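Learning Where to Grip: Questions About the Zistholm Bin Study

Last updated: 17 April 2024

These are the questions we get most often about the method and the results, by email and after talks. Short answers come first, longer ones where the short answer tends to lead to another email.

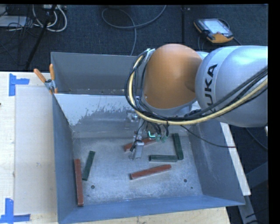

What was the study trying to find out?

Whether an arm can learn to pick parts out of a bin from its own attempts, with no person marking the right grip on any image. We also wanted to know how many attempts that takes when the parts are simple and the bin is not very full. Most of the work we build on uses large sets of varied objects. We went the other way and kept the objects plain so that we could look closely at the failures.

What does the arm learn, exactly?

A score. Given a depth image and a proposed grip (a position, a height and a rotation of the fingers), the network returns a number between 0 and 1 for how likely the grip is to succeed. The planner proposes a batch of grips, throws out the ones the arm cannot reach, scores the rest and takes the best one. The network does not plan the motion. An ordinary motion planner does that, and we did not change it.

How many attempts did you use?

The main training set has 3,000 attempts. We also trained on the first 1,000 alone, to see how much the later ones added. The test set is separate and has 639 attempts, all made after training was finished and the network weights were frozen.

How do you decide that an attempt succeeded?

The fingers close, the arm lifts, and the controller reads the finger gap. If the gap is wider than the closed position, the attempt is marked as a success. It is checked a second time at the top of the lift, and a block that drops between the two checks counts as a failure.

This rule has a known fault. If the fingers take hold of two blocks at once, the gap reads as open and the attempt is marked as a success. Lamisi Laryea went through the test set by hand and found 51 attempts where the label was wrong for this or another reason. The figures in the report use her corrected labels. The training labels were not corrected.

Why rectangular blocks?

A long block has an obvious good grip, across the narrow side near the middle, and many poor ones. That makes it easy to tell whether the network has learned something sensible or has only learned to aim at the center of whatever is tallest. It also gives us hard cases without any effort: two blocks side by side, a block along a wall, two ends meeting in a corner.

Does the color of the blocks matter?

Not to the method. The network sees depth only. We use red and green so that a person looking at the color record afterward can tell one block from its neighbor. We did train one version with color added. It did slightly better on blocks that touched and slightly worse after the lights in the room were changed, so we dropped it.

Where do most of the failures come from?

The walls. The sides of the bin flare outward, and a finger coming straight down next to a block that lies near a wall can meet the slope before it gets to the block. The arm feels the contact and stops, and the attempt is marked as a failure. Over time the network learns to give low scores to anything near a wall. This is correct most of the time, but it means the last blocks left in the bin tend to be the ones it likes least.

The second most common cause is bare metal. Worn and shiny patches return poor depth, and early in training the network would now and then propose a grip on a patch of floor with nothing on it. This became rare in the second half of the training set.

Did you try tilting the gripper?

Only a little. Obed Amoah ran a short series in March with the approach tilted away from the nearest wall. It helped with blocks parallel to a wall and made things worse in the corners, where the gripper body and the wiring come close to the rim. We need a better collision model of the cable bundle before going further. The current one is a plain cylinder and it is too generous in some poses and too tight in others.

How does this compare with a hand-written rule?

Our baseline fits a rectangle to each block in the depth image and grips across the short side. When blocks are well apart, the two methods are close enough that we do not claim a difference. When blocks touch, the learned score is clearly better, mainly because the rectangle fit merges neighbors into one shape. If your parts never touch, use the rectangle. It is easier to debug.

Is the arm watched while it collects data?

Someone is always in the room. Analyn Bañez wrote the run sheet, and it asks for a check of the bin clamps and the cables before each session. The force limit on the descent is set low enough that hitting the floor of the bin stops the arm and ends the attempt.

Who puts the blocks back?

The arm does, for the most part. After a successful lift it moves over the bin, picks a random rotation and lets go from a fixed height. This makes a reasonable mix of positions — though not an even one, as blocks drift toward the sides after many drops. A person stirs the bin between sessions to undo some of that.

Will it work with a different arm?

The score should carry over, as it depends on the camera view and the shape of the fingers and knows nothing about the arm. We have not tested this. Gaspard Leclerc's group at Clulthorpe has a similar bin and plans to try the trained network there with their own fingers. We expect they will need some new attempts, but we can't say how many.

Can I get the data?

Depth images, proposed grips and corrected test labels are available on request. The color record is not included for now, since it has not been sorted. Write to Augustina Ankrah and say what you plan to use it for. One line is enough.

Is this connected to the Bodnár planner?

No. We used an off-the-shelf planner throughout. Combining the two has come up, as the Bodnár planner handles cable limits in a way ours does not, but no work has started.

What comes next?

Retraining with corrected labels, to see how much the double grips cost us. After that, a deeper bin with more blocks in it.

Related items

Zistholm bin study: full report
Notes on labeling grips from finger gap
Rectangle fitting baseline: settings and known problems
Tilted approach near sloped walls: first results
Lolel depth filter: how we set it up
Run sheet for unattended resets (draft)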